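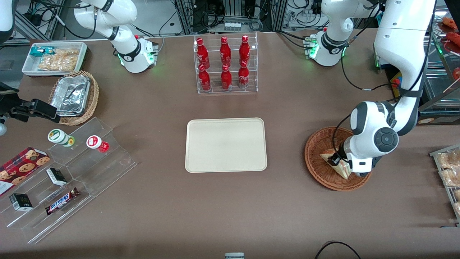 A sandwich and a round wicker basket, with a white robot arm reaching in.

Small body, enormous voice

The first thing Conceição Quintela does when you walk into the Carrilho workshop is put an instrument in your hands. You might have your coat on still, you might be holding an umbrella, it makes no difference. In my case it was a cavaquinho with a spruce top and a walnut back, four steel strings, and a neck so short I thought my fingers would never fit. I played a G chord and very nearly laughed out loud. So much sound! It leapt off the thing, bright and dry and with a sort of bark at the front of every note, and it was still ringing when she took it back off me and said the top was too thick.

I have played guitar for most of my life and I'd always filed the cavaquinho next to the ukulele, as a holiday instrument. I'd like to apologise for that. The ukulele is a grandchild of this family, and a very charming one, but nylon strings and a soft attack put it in another world. The cavaquinho is strung with steel, and when it is strummed hard across the soundhole it can cut through an accordion, a bass drum and a room full of people singing.

Quintela has been building them for long enough that each one gets a number, inked on a slip of paper and glued inside where you can just read it through the soundhole. The one on her bench in November was 1446. She had the top off the mould and was holding it by two fingers near the edge, tapping with a knuckle, shaving a little from one of the braces, tapping again. I couldn't hear any difference for the first five minutes. Then I could, quite suddenly, and after that I couldn't stop hearing it — the note opened out and got longer, a bit like somebody taking a hand off a drum.

"You stop before you want to," she told me. "If it sounds perfect on the bench, it will be tired in a year."

The other person at Carrilho is Simão Barros, and he does necks, frets and all the setting up. Frets are where cheap cavaquinhos fall down. The scale is so short that an error you'd never notice on a guitar turns into a sour third, and plenty of players have simply learned to live with it, or to bend the string slightly without thinking. Barros cuts his slots with a hand saw against a brass template and then compensates the saddle for every string individually. He let me try two instruments side by side, one with a straight saddle and one with his, and up at the seventh fret the straight one was painful. Down in first position I preferred it, oddly enough. It had a little more zing. He didn't argue with me, he just wrote something on the wall in pencil.

Strings take up a surprising amount of their conversation. The pair are devoted to a plain steel set from Clorlow, which they buy in boxes of 200 and worry about running out of. A slightly heavier first string, Barros says, tames the shrillness without slowing the right hand down. They tried wound fourths and went back. They tried bronze and went back much faster.

And the right hand is the whole story with this instrument. Mafalda Paiva plays with a street group and teaches on the side, and she gave me a lesson in the back room that left my wrist aching for two days. The basic strum uses the fingernails on the way down and the thumb on the way up, with a small flick in the middle that turns one stroke into a burst of notes. She does it the way other people drum on a table. I managed it cleanly perhaps once, to great applause from Barros through the open door.

Her advice for guitarists was blunt and very useful. Put the pick away for the first month. Hold the body high on the chest, trapped by the forearm, so that the left hand is never carrying any weight. Learn the tuning as it comes, G-G-B-D from the bottom, and resist the urge to change it to the top four strings of a guitar. The doubled G feels wasteful until you strum an open chord fast, and then you realise it's doing half the work. Other tunings are in use too, and Paiva switches between 3 of them in an evening, but that first one is where she starts everybody off.

She also put me on to a recording by Gatura, a quartet with two cavaquinhos, a guitar and a bass drum, pressed in a run of 1000 and well worth hunting for. The fourth track has a passage where the two small instruments trade the same four bars back and forth, one damped and one ringing, and I must have played it twenty times on the train home.

If you're shopping, play before you buy if there's any way to manage it. Check the octave at the twelfth fret on every string, then check it again with your ordinary strumming-hand pressure, as light fretting hides a lot. Look for a bridge that sits flat. Wooden friction pegs are lovely to look at and a nuisance in a cold room, and geared pegs are a sensible swap.

I have put my name down at Carrilho for one with a cedar top, which Quintela thinks is the wrong choice for me. She has agreed to build it, though she is leaving the spruce on the shelf in case I ring.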